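Workshop notebook - Stavenholm Learning Centre
Entry for March, morning session, opened 9.40

Purpose of entry: to record the second trial of the revised mathematics placement paper for girls entering the upper classes, and to note matters for colleagues at Vusuvbridge before they print their own copies.

The paper was sat by 87 pupils in two rooms. Time allowed was 50 minutes with no break. The earlier version ran to 4 sections and this one keeps the same number, but the third section now asks for written reasoning in place of a single figure. Pupils were told that spelling would not be marked. This instruction should be moved to the cover sheet, as the second room heard it only after the paper had begun.

Marking was done against the Szulc scale, with each script read twice. Across both trials we now hold 1,481 separate answers, all entered on the shared sheet. Where the two readers differed, it was nearly always on question 11 (the water tank). The wording "how much is left" was read by many pupils as a fraction and by others as an amount in litres. Both were accepted on this occasion. The question is to be rewritten before the next sitting.

The Prurnska reading passage remains too long for the time given. Several pupils left it until last and wrote only a line or two. Proposal: cut the second paragraph and keep the table.

Girls who have missed a year of school did well on the number work and less well on the graphs - the same pattern as in the first trial. The bridging lessons should therefore begin with graphs. Vusuvbridge has asked whether its teachers may start in the same week as ours. No objection from this side.

Printing: 500 copies of the final paper to be ordered once question 11 is settled. Single-sided, as before. Answer sheets to be kept apart from the question papers.

Outstanding: large-print version; marking notes for section three.
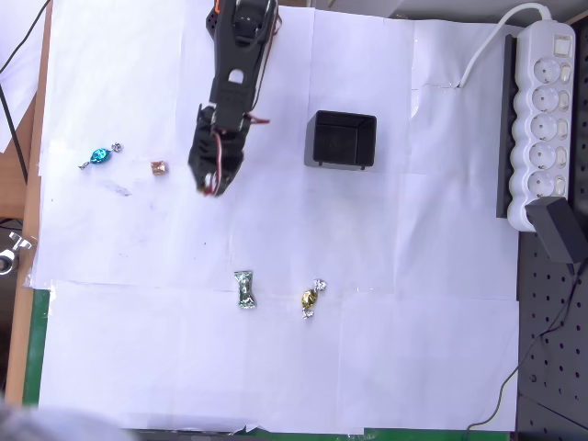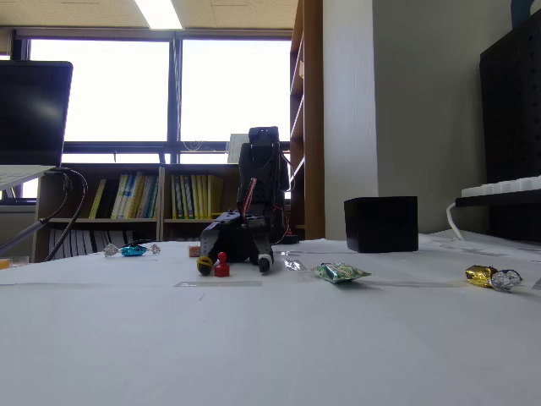 Robotic arm and gripper, two views.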